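Packing a snack bag that survives the journey

I love a snack bag. Give me a long train ride, a paper bag and a heap of crisps and biscuits and I'm as happy as I was at seven! I've been making these up for family trips to Conholm for years, and last May I did 30 of them for the Gustmont walking weekend, so I've had plenty of practice at getting it wrong. Mine are never fancy, but they do get eaten.

What you need

A paper bag that can stand up by itself
A mix of wrapped snacks, small packets if you can get them
A strip of card cut to fit the bottom
A pen for names

Start with the bag. Open it right out, push your fist down into the corners and stand it on the table. If it leans now, it'll lean later. Drop the card in and press it flat (a piece of cereal box is perfect).

Sort your snacks before anything goes in. Heavy, solid things like flapjacks and cereal bars go on the bottom, laid flat. Next come the biscuits, standing on end like books on a shelf. Crisps and anything puffed full of air go last. I used to put the crisps in early because they filled the space so nicely, and everyone got a bag of dust.

Don't pack it tight. Leave yourself enough space to slide a hand down the side, and tuck one or two tall packets up against the rim so there's something easy to grab first. The shiny wrappers look lovely peeping out of the top, especially with a patterned bag!
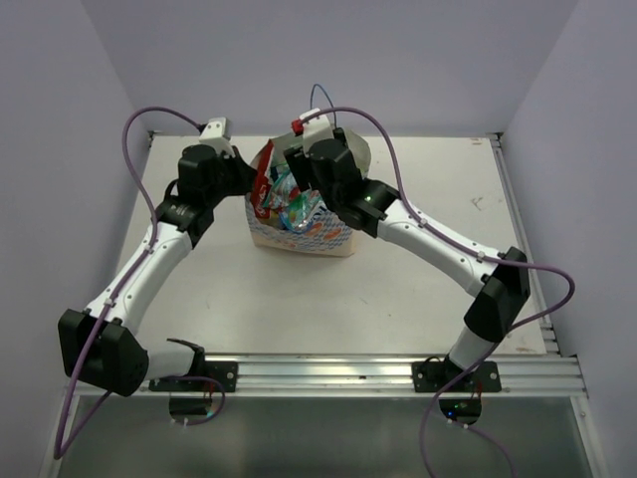 Alemayehu wrote in to say that he folds the top over 2 times and pegs it, and that the rim holds up far better if you fold it before the first child gets near it. He also puts chocolate in the middle, with other packets all round it, when the weather's warm.

I've tried the peg since and I'm completely converted. Fold towards you, keep the crease straight and run your thumbnail along it. A torn rim needn't finish a bag off, either: fold down past the tear if there's room, or trim the edge level with scissors and carry on.

For a longer trip I make a second, smaller bag for empties and write RUBBISH on it in big letters. It goes flat in the bottom of the rucksack on the way out and comes home full.

Bags can be packed the evening before. Keep them upright somewhere dry, away from the kettle, and put any fruit in just before you leave. Grapes go in a lidded tub, always.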